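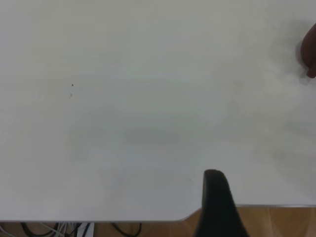 White tables should be forbidden in any house where people eat, a reader wrote to us in the winter, and added that she had cleaned hers every evening for 2 years and it had never once looked clean in the morning. I read her letter aloud at the start of my visit to Bagheri, the table workshop behind the old market in Givmont. The woman who runs it listened to the end, and then she asked me to read the part about the evening again.

"The evening is her problem," she said. "She cleans under a lamp. Under a lamp from above, everything on a white table disappears. In the morning the light comes from the side, through the window, and there are all the clouds."

Clouds is the word they use in the workshop for the soft gray patches that come on a matte white top. I had always taken them for dirt. She told me that some of them are dirt, some are old cleaning product, and some are only the light, and that a person must find out which before taking a cloth. Her way is simple. She puts her cheek almost on the table and looks toward the window. Then she moves to the other side and looks again. If the patch has moved, it was light.

"If it stays in its place, I touch it with a dry finger. Sticky means soap. Most of the time it is soap."

I asked how there can be so much soap on a table which is only wiped and never really washed. She answered that this is exactly how it gets there. People spray, they wipe in circles, and they leave. What was in the spray stays in a thin layer, the next day another layer comes on it, and sleeves and newspapers rub gray into all of this. The middle gets it worst, where the hand goes back and forth most often, so you will often find one darker smear there, a little longer than it is wide.

The workshop cleans and repairs tables for private people and for a few cafes. The largest of these customers is Grullero, the canteen by the bus station, which has white tables from wall to wall. I wanted to know what she does there that a family could also do at home.

"Less product," she said. "A bowl of warm water, a few drops of dish soap, a cloth you have squeezed very well. Straight lines, from the far side to your stomach. Then a second bowl with only water. People hate the second bowl! They think the work is finished after the first. But the second bowl is the cleaning. The first one only makes it loose."

After this comes a dry towel, an old cotton one. She does not like the microfiber cloths on a matte surface, although she admits that her sister-in-law uses nothing else and has a very beautiful table.

We spoke for some time about specks. I mean the tiny dark things, a fleck of pepper, a crumb of burnt toast, a bit of earth from a flowerpot, that sit alone on a white table and take all the attention. I confessed that I push them off with my fingernail. She was not happy with me.

"You pick it up. Wet fingertip, or a piece of tape. You don't know what it is. Maybe it is pepper, then fine. Maybe it is a grain of sand, and you pull it with the cloth over the whole table and you make a line. I see the line every week and the people say to me, I don't know where it comes from."

A speck often leaves a small gray mark close to it, and she has a special patience for these. She lays a damp corner of cloth on the mark and goes to answer the telephone. When she returns she lifts the corner and looks. If something is still there she does it a second time, and only then she rubs, with the finger inside the cloth, very lightly. Baking soda she allows for white tops which are shiny. On matte ones she says it makes a polished spot, and a polished spot cannot be washed away.

The same is true for the white foam sponges that many people love. She keeps a sample board to show customers what they do. One half was rubbed with such a sponge and the other half was left alone, and if you hold it to the window you can see the border from the door. I asked her if the rubbed half was cleaner. "Yes, much cleaner," she said. "And ruined."

For tables that are already covered with layers there is a paste called Cudeo, which the workshop orders in tubs of 300 grams. She did not want me to write too much about it. It takes off old soap and wax, it smells strongly of oranges, and one needs a portion no bigger than a walnut for a dining table. She has customers who bought a tub and then used it each Saturday, and after a year they had to come to her for a new surface. A full refinishing of a table for four costs 269 at Bagheri, a small desk 169. "So, use it one time," she said, "and then go back to the two bowls."

My last questions were about scuffs, the faint lines from plates, laptops and chair arms. Here I expected some recipe, and there was none. Scuffs which sit on top of the surface, left by something softer than the table, come off with a clean pencil eraser. Scuffs which go into the surface stay. She tells the customers so at the counter, and some of them are disappointed and go home with the table in the car as they brought it.

"A white table shows that people were sitting at it," she said. "The reader who wrote to you, how many children has she?"

I did not know. The letter does not say it.

She asked me to pass on three things to her: to stop the spray for one month, to do the two bowls on a morning with good light, and to put the lamp lower. If the clouds are still there at the end of April, she can bring the table to the workshop on any weekday before noon, and they will look at it with her by the window without payment. The entrance is from the yard, and the bell has to be pressed long.

Interview published 3/30/25. Letters about tables, floors and other surfaces can be sent to the household page as always.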